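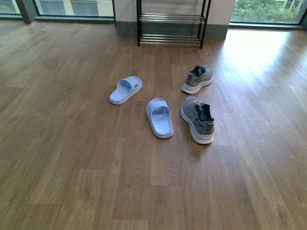

关于梯形债券组合的到期日安排,我的意见是先定现金流出表,再反推各级的本金,不要先按年限平均分配。平均分配的做法在组合只有一种付息频率时问题不大,一旦混入半年付息和年付息的券,各月的现金流就会堆在一起。到期日的排列可以参照木纹强化地板的铺法:相邻两排的板端接缝是错开的,没有哪一条线贯穿整个铺面。梯形组合里对应的要求是,同一个月内不应同时出现两只券的本金到期,也尽量不要让本金到期月与另一只券的付息月重合,否则再投资时只能接受单一时点的利率。下面按引文的顺序逐条答复。

Piyumi Patwary 写道:
> 各位好。我手上有一笔资金,总额316万,打算做一个五级的持有到期组合,
> 每年到期一级,备选的券主要是 Barros 和 Bravalska 两家的公司债,
> 另外有一只 Sotevstead 的市政债。请教三个问题:
> 一、留作流动资金的54万是否应该计入久期?
> 二、Barros 的利差是194个基点,Bravalska 是138个基点,
> 期限相同,是否可以直接比较?
> 三、Trarna 的对账单上应计利息与我自己算的不一致,
> 差额不大,但每一笔都有,不知道是谁的口径有问题。

一、流动资金与久期

要看这个久期拿来做什么。如果是衡量整笔资金对利率变动的敏感度,54万应当计入,久期按零处理,权重用54除以316。如果是和负债端匹配,而这笔钱本来就对应近期支出,那么资产和负债两边应同时剔除,只对余下的262万计算。两种口径都可以用,但不能在同一张表里混用。常见的错误是分子只加总债券部分的市值乘久期,分母也只取债券市值,得出的数字却拿去和全部资金的目标久期比较,这样会高估实际的利率敞口。

另外,权重要用含应计利息的全价市值,不要用面值。折价券用面值做权重,该级的比重会偏大。

二、利差比较

期限相同不代表可以直接比较。请先确认以下几点。

首先是基准。有的报价是对同期限国债收益率的简单差额,有的是对整条零息曲线的利差(即Z利差)。曲线较陡时两者会有差别,票息越高、期限越长,差别越明显。194和138若出自不同基准,相减得到的56个基点没有意义。

其次是赎回条款。含发行人赎回权的券,名义利差里有一部分是卖出期权的对价,应改用期权调整利差。手头没有模型的话,至少把到期收益率和每一个赎回日的赎回收益率都算出来,取最低者。对持有到期的梯形组合来说,赎回权的麻烦还在于它会打乱级次:利率下行时该级提前收回本金,恰好要在较低的利率上再投资。我自己的做法是最长的两级不放可赎回券。

最后是付息频率。年付与半年付的收益率要先换算到同一复利基础。半年复利报价为y时,等价的年收益率是(1+y/2)的平方减1。这一步漏掉,结果会差出几个到十几个基点,取决于收益率水平。

Sotevstead 那只市政债还涉及税后收益率的问题,要看持有人的税率和账户类型,原信没有给出,这里不展开。

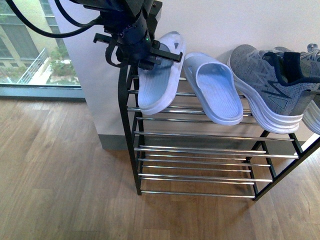
三、应计利息的口径

多半是计息基准不同,谈不上谁算错。公司债常用30/360,国债常用实际天数/实际天数,而不少人自己做的表格一律用实际天数除以365。这样每一笔都会有小额差异,方向还不固定,与原信描述的现象相符。

核对时建议按这个次序:

1. 从募集说明书里抄下计息基准,不要从行情软件里抄。
2. 确认计息终止日是交易日还是结算日。应计利息算到结算日,结算日当天不计。
3. 遇到付息日为非工作日的,看条款是否调整计息期。多数券只顺延付款,不调整利息金额。
4. 30/360还分几种变体,主要区别在二月末和31日的处理。跨二月底的计息期要单独核对。
5. 以上都一致仍有差额的,看舍入是在每百元面值这一层做的,还是在总额这一层做的。

第5项容易被忽略。每百元先舍入再乘数量,持仓大的时候误差会放大到对账单上看得见的程度。

四、补充一点,关于级次的宽度

原信的设想是每年一级,本金相等。如果支出表在某一年明显偏高,该级就应当加宽,不必为了形式整齐去维持等额。反推时从最远的一年做起:最后一级的本金加最后一年的票息等于该年支出,解出本金;再把这一级在前面各年产生的票息从相应年份的支出里扣掉,依次往前推。这样做出来的组合不需要假设再投资利率,前提是各级本金在该年支出发生之前到账,并且没有违约和提前赎回。受最小交易单位限制,解出来的本金要向上取整,多出的部分并入现金。

若支出集中在十月,到期日放在八月或九月比较稳妥,给结算和划款留出余地。

请 Piyumi 把两只公司债的付息月份和赎回条款补发到列表里,有了这些我可以把反推的表格做出来。支出表如果不便公开,给出各年占比即可。

Tomomi Hamada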